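Larasati Wuisan
Got a chemical peel at Kanano last week. The menu calls it "light." My chin has a different word for it.

Day three: shedding like a cheap sweater. Told my boss it was sunburn. It has rained since Sunday.

They also sold me a $119 moisturizer. I have been patting it on like it's plutonium.

No retinol for 14 days, no picking ever. I lasted until lunch on the second one.

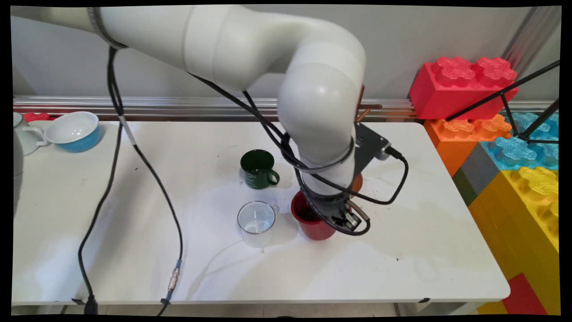 When can you wear makeup again after a light peel?

Once the flaking stops, usually within a week. Before that, foundation just sits on the flakes. Sunscreen every day either way, SPF 30 or higher.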